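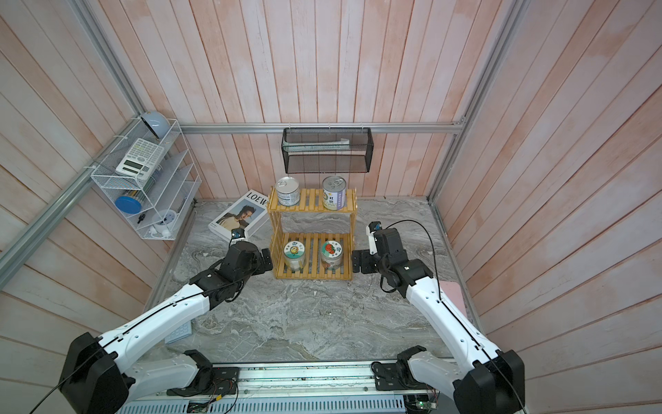
The booth at Eston, with both arms at the rack.

I was hired by Akance in November to rewrite the handling rules. The old rules ran to 187 pages and came from the Nowakowski plant, where the arms had moved engine parts. Ours moved groceries. I was given a desk by the window and a binder with a cracked spine, and my boss told me to cut it down to what a tired person could follow at the end of a night shift.

I started by watching. The night operator was a quiet woman who had worked at Eston longer than the arms had. She kept the binder under her chair to raise her feet.

"Which of these do you use?" I asked her.

"Page 4," she said. "And the one about hair."

Page 4 was the rule on shared space. Only one arm may hold something over the shelf at a time. The other waits outside it with an open gripper. She had copied it on a card in block letters and taped it to the console. I wrote that down and went home at six in the morning with a headache. 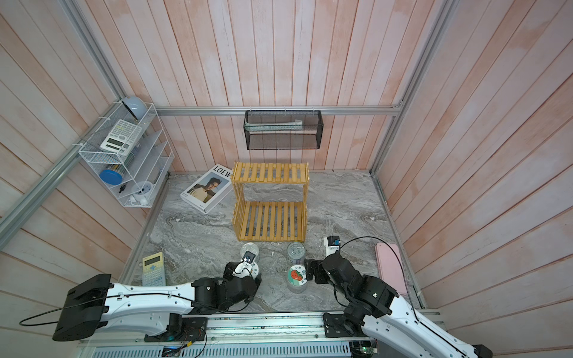

A rule about spacing sounds simple until you have to put a number in it. The old binder gave one distance for every object, and it had been worked out for steel housings. I asked the operator what she did with food. She said she looked at what was standing next to what. With a tin can and the jar with the watermelon lid both out on the floor by the right gripper, she wanted to know which one the arm was going for before she let it close. If she couldn't tell, she stopped it and filled out a slip. There were 193 slips in her drawer. The day shift had none.

My boss took that to mean the night shift was worse. I took the slips home and read them at the kitchen table. Most were two lines long. Target unclear, stopped, restarted. Cable close to wrist, stopped, moved cable. One just said "didn't like it."

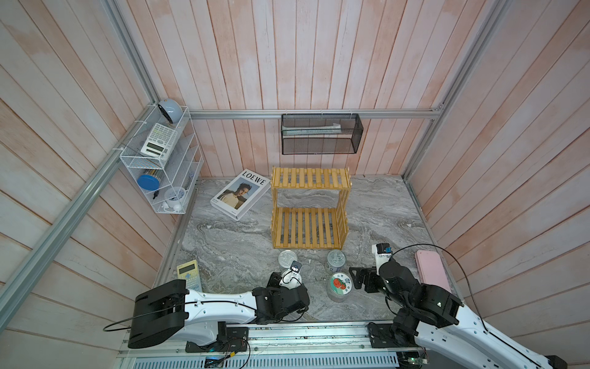 I put that last one in the draft. Rule 9 said an operator may stop the arms without giving a reason, and that the slip counts as complete with only a time and initials on it. Milirix, who insured us, sent it back with a red line through the whole rule. They wanted a cause code. I sent it again with the slips attached. They kept it for most of the winter.

When the draft came back the line was gone and they had added a page of their own for new hires, set out the way they liked it.

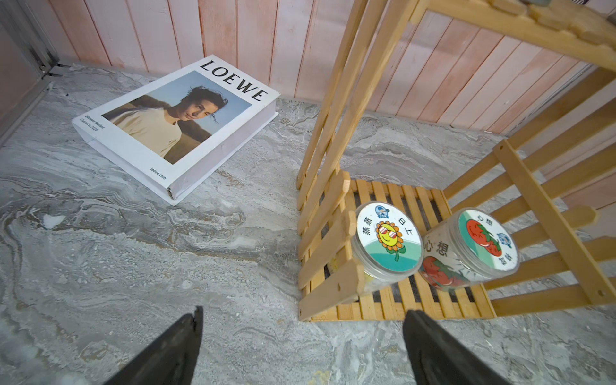
Who may restart the arms after a stop?

The operator who stopped them, or the shift lead if that operator has left the floor.

I read it to her over the phone. She asked if they had kept the part about hair. I said it was on the second page now, under clothing. She said good, and that she had to go, because the left arm was waiting on her. The next week I cleared my desk and left the old binder under her chair.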